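Speaker notes - Water in the small garden: drains, slopes and rain barrels
Gardening evening, Tisgate hall, Thursday, July 30, 2026
Talk length 40 minutes, questions after

Before starting
Check that the microphone works at the back. Put the soil jars on the table, clay on the left, sand on the right. Ask people to keep questions about roses for the end, I am not the right person for roses.

Opening (slide 1)
Good evening and thank you for coming. My subject tonight is water, and mostly the water that you do not want. When people plan a garden they think first of plants, then of a place to sit, and the water comes last. Then the first wet winter arrives and the lawn is a pond.
I made this mistake myself in my first garden in Rernness. I laid a very nice patio, completely level, because I thought level was correct. After each rain I had to push the water away with a broom. I did this for two years before I lifted the stones.

Where does the water go (slide 2)
Ask the room: who has walked in their own garden during heavy rain? Wait for hands.
This is the cheapest survey you can make. Put on a coat and go out. Look where the water stands, where it runs, and where it comes from. Very often it comes from the roof, and the downpipe ends in a bed that cannot take so much.
Make a small drawing when you come back in, while you still remember. Sit down somewhere comfortable with a pencil and mark the wet places first, the house second.

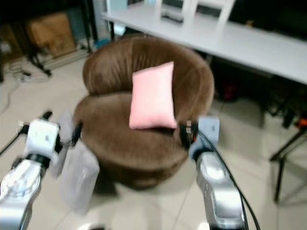
The drawing does not need to be beautiful. Arrows for the direction of the water, a cross for each place where it stays longer than a day. Keep it. You will want to compare it with the next one after the work is done.

The hole test (slide 3)
Show the jars now. Shake them, put them down, continue talking while they settle.
Dig a hole as deep as your spade, fill it with water, let it drain, then fill it again. The second filling is the one that tells you something. If it is empty in a few hours, your soil is not the problem and you should look at the slope. If there is still water the next morning, you have clay or you have soil that was pressed hard by machines when the house was built. The second is very common on the new streets at Wendt.
Do not add sand to clay. I know that many books say it. You need so much sand that it is not practical, and a little makes it worse. Use compost, every year, and keep your feet off it when it is wet.

Slopes (slide 4)
A patio must fall away from the house. For each metre, I use a fall of over 8 millimetres, a bit more with rough stone, where the water moves slowly. You will not see it with the eye and your cup will not slide off the table.
Use a straight board and a spirit level, with a small block of wood under one end. Demonstrate with the board if there is time. Check in two directions and check again after compacting - the base always moves a little.

French drains (slide 5)
Speak slowly here, last time in May I lost people.
It is a trench with gravel, a pipe with holes in it, and cloth around the gravel so that the soil stays out. The pipe must have a fall along its whole length and it must arrive somewhere. This second point is often forgotten. A drain that ends in the middle of clay is only a long bucket.
Before you send water to a ditch or to the road, ask the council. Before you send it to the neighbour, do not.
My own costs in the present garden: 505 pounds for gravel, pipe and cloth. I dug it myself, and I would now pay somebody for the digging.

Keeping the water (slide 6)
The same garden that is too wet in February is too dry in July, so it makes sense to save some. A barrel under the downpipe is a good start, but it fills in one storm and after that you need an overflow. Lead the overflow to a low planted bed.
At the Plaltanard allotments they have joined several tanks together, with room for 3,000 litres. For a house garden two barrels is usually enough. Put them on a solid base, because a full barrel is heavier than most people expect, and keep a lid on for the mosquitoes and for small children.

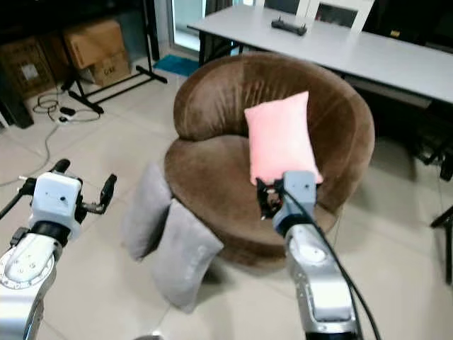
Brown tub chair with a pink pillow on the seat and two gray pillows leaning against it.

Plants for the wet place (slide 7)
If the low corner stays wet after everything, plant for it. Dogwood, astilbe, marsh marigold, Siberian iris. Willow only if you have much space and it is far from pipes.
Do not put lavender there. It will look well for one summer and die in the winter.
Hand out the plant list now, not earlier, or they read it during the drains.

Go back to the jars
By now the sand is clear and the clay is still brown. Hold both up, walk along the front row so they can see.

Questions
Possible ones: artificial grass (it needs drainage too), moss on the patio (shade, and a fall that is too small), whether a raised bed solves the problem (for the bed yes, for the path next to it no).
If there are no questions, ask who has clay. Somebody always has clay.
Hall must be empty by nine. Take the jars home.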